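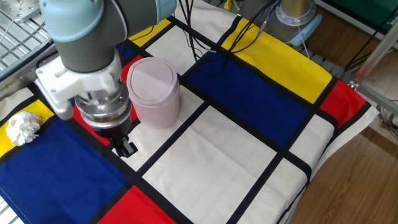
Subject: Re: Old bolt rifle from my uncle, worth restocking?

Hi all,

Sorry for the slow reply, I've been up at Gurkumside most of May helping my brother-in-law put a roof on his shooting bench, and the signal there is terrible unless you stand on the cooler.

You wrote:

> I inherited a Pleletti bolt action from my uncle, bought new in 1969.
> The stock has a crack running back from the rear action screw, maybe
> 2 inches long. Bore looks bright to me. Should I glue it, or just get
> one of the Zandent synthetic stocks and be done with it? I'd like to
> take it deer hunting but I'd hate to ruin it.

First off, what a nice thing to be left! I have a soft spot for those rifles. Mine came to me pretty well beaten up and I've had more pleasure out of it than out of anything I ever bought new.

Before you spend a dime, please don't shoot it with that crack. Make sure it's unloaded, take the action out of the wood (keep the front and rear screws apart, they look alike and they are not the same length), and look at the wood behind the recoil lug and the tang. If there's no gap behind the tang, the action has been hammering on the wood every time it went off, and that's very likely where your crack came from. Gluing it without fixing that will just get you a second crack next to the first one.
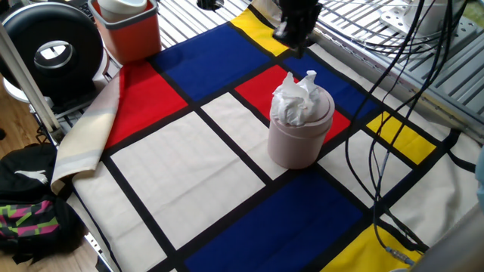
If the wood is clean and not soaked in old oil, a slow-setting epoxy worked well down into the crack will hold nicely. Warm the stock a little first so the glue runs, clamp it gently, and leave it alone overnight. Then relieve the tang and bed the action. I did mine on the kitchen table over a long weekend, with plenty of release agent, and I still put on more than I thought I needed. A stuck action is a very sad thing.

As for the Zandent, I have one on another rifle and I like it fine for wet weather. It does sit a bit higher at the comb, so if your scope is mounted low you may find yourself crowding it. If you do go that way, hang on to the original wood, crack and all. You or your kids may want it back someday.
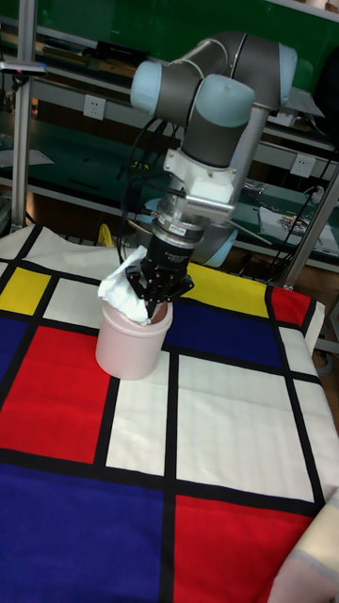
Oh, and have a gunsmith check the headspace and look over the bolt while it's apart. I know you said the bore is bright, and I believe you, but it has been a good many years and you don't know what your uncle fed it. When he hands it back, shoot a 10 shot string slowly, letting the barrel cool, and see whether the group wanders. If it does, the bedding needs another look before you start blaming the scope.

Let us know what you find under there, I'd love to hear how the wood looks. And does it still have the little steel cap on the grip? Mine lost its cap before I got it and I've been hunting for one ever since.

Best to everyone, and keep your powder dry,

Your friend with the cold feet up at Gurkumside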